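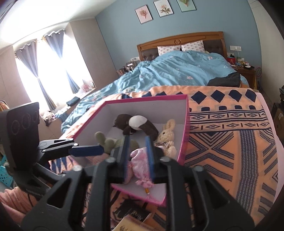 Ticket 1205
Status: Closed, reopened, closed
Opened by: Octavio Huamán, Flokalthorpe
Opened: June 2020
Equipment: Laven router, Condori extender
Provider: Sarkivar
Subject: Wi-Fi in back bedroom dies every evening

Original report

The Wi-Fi in the back bedroom drops every evening after dinner and comes back when everyone has given up and gone to sleep. The rest of the house is fine. The extender is plugged in outside the bedroom door and shows a solid green light the whole time, including when nothing works. I would like to know what the green light thinks it is measuring.

Already tried: restarting the router, restarting the extender, restarting the laptop, restarting the conversation with Sarkivar.

Reply from Support

Thank you for contacting us. Please restart the router.

Reply from Octavio

Done. Same thing. Please see "already tried."

Reply from Support

Thank you. Could you tell us whether the problem affects wired devices, and what signal strength the laptop reports in the bedroom when the connection drops?

Reply from Octavio

Now we're getting somewhere. The desktop is wired to the router and has never dropped once. The laptop says 80 percent signal in the bedroom during an outage. So it has a lovely strong connection to an extender that isn't connected to anything.

I also dug up the log page on the Condori, hidden under a menu called "Enjoy More." Pasting the useful part:

uplink lost
scanning
uplink found, channel changed
uplink lost
scanning

It goes on like that until bedtime. 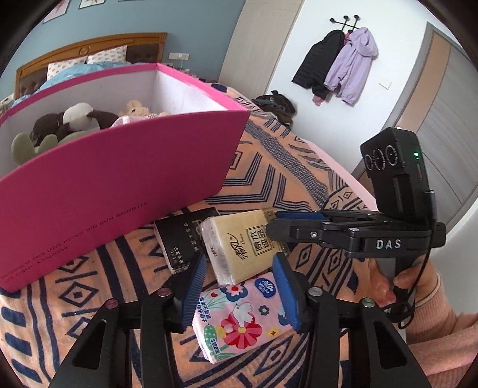

Back bedroom: pink box on the bed, packs of tissues next to it.

Reply from Support

That is very helpful. It looks like the router is set to choose its channel automatically. In the evening your neighbors' networks get busier, the router hops to a quieter channel, and the extender loses it. Please do the following:

1. Log in to the Laven and open Wireless, then Advanced.
2. Change Channel from Auto to 6.
3. Turn off Smart Optimize.
4. Save, wait for the router to come back, then power cycle the extender.

Reply from Octavio

Steps followed. I had to do step 3 twice, as Smart Optimize turned itself back on the first time. It must have judged that optimal.

Held all evening. Video call from the bedroom, no freezing. You can close this.

Status changed to Closed.

Reply from Octavio

Please unclose it. Dropped again tonight, same pattern in the log. Smart Optimize is on. I did not turn it on.

Reply from Support

We apologize. Your firmware has a known issue where this setting returns to its default after the nightly update check. Please turn off Automatic Update Check under System, then repeat step 3. A corrected version is planned for August.

Reply from Octavio

Update check off, Smart Optimize off, channel still on 6. I've left it alone for a week and the bedroom has stayed up every night. The extender light is now amber. According to the manual, amber means no connection. I'm not touching it.

Status changed to Closed.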